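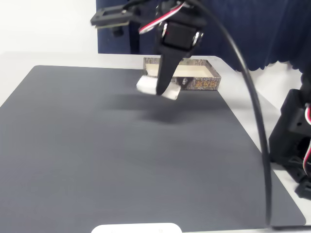
El papel que se dobla solo en la memoria

Por Eilif Backlund
Febrero

Cuando llegué a Urkmont yo no sabía doblar ni una carta. Gunnel Hägglund me dio una hoja blanca y me pidió un pliegue, solamente uno, por la mitad. Me salió torcido. Ella pasó la uña por encima y dijo que el papel tiene memoria, y que la mía también se iba a formar.

Su taller ocupa el piso alto de la antigua imprenta Bakke. Se reúnen allí 8 alumnos, a las siete de la tarde, y en las 2 primeras horas casi no se habla. Se trabaja con papel de fibra larga, que Gunnel humedece con una esponja antes de darle forma. Al secarse queda duro como una cáscara.

Catríona Conneely viene desde hace 3 inviernos. Me enseñó un zorro que tiene muchos errores, según ella, y que yo miré largo rato sin encontrar ninguno. «El error está en la oreja», me explicó, «pero ya le tengo cariño».

Yo sigo con mi pliegue por la mitad. Ahora me sale derecho casi siempre, y en casa guardo las hojas torcidas dentro de un diccionario.

Última actualización: febrero
Contacto | © Cluker | Volver arriba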